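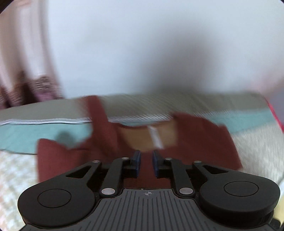 by R. Vasilakis

Home Stories Archive About Submit

The Red One

Sunday, June 28, 2020

By the time I got to the red cloth I was talking to the gripper out loud. Left flap, I told it. Come on, left flap over, and gently! I had it by the handle, the two blue fingertips open just a little, and the cloth lay all crumpled across the teal band of the bedspread like something that had fallen asleep there.

Hultwood wanted 388 good folds by July. They sent the tool in a box with a sheet of rules – move the way you'd want it to move, don't use your other hand, start over if you sneeze. Whatever I did with the thing in my fist, a machine at the Prakness lab would try to do later with no fist at all. I thought about that machine all the time. I had never seen it, and I wanted so badly for it to be good at this!

So I slowed down. I learned that a corner wants to be pinched a finger's width in, and that if you drag too fast the whole cloth comes along for the ride. I learned I have a habit (a little shake at the end, my grandmother's shake, the one that snaps the wrinkles out) and I wondered if I should leave it in. The rules said nothing about shaking.

I pinched the edge. I lifted, and there it was, the shake, out of my wrist before I could stop it, and the cloth came down soft and nearly square. Fold number 27. I saved it.

Three weeks later a clip came from the lab. A gray arm over a white table, a green towel. It took the corner a finger's width in. It lifted, it waited – I swear it waited – and then it gave the towel one small shake.

I played it again before I'd even sat down, and then I went and got the sheets.

1593 reads | 3 comments | Share

More stories
Grerkuvach in the Rain
The Elevator Learns to Wait
Salt for the Neighbors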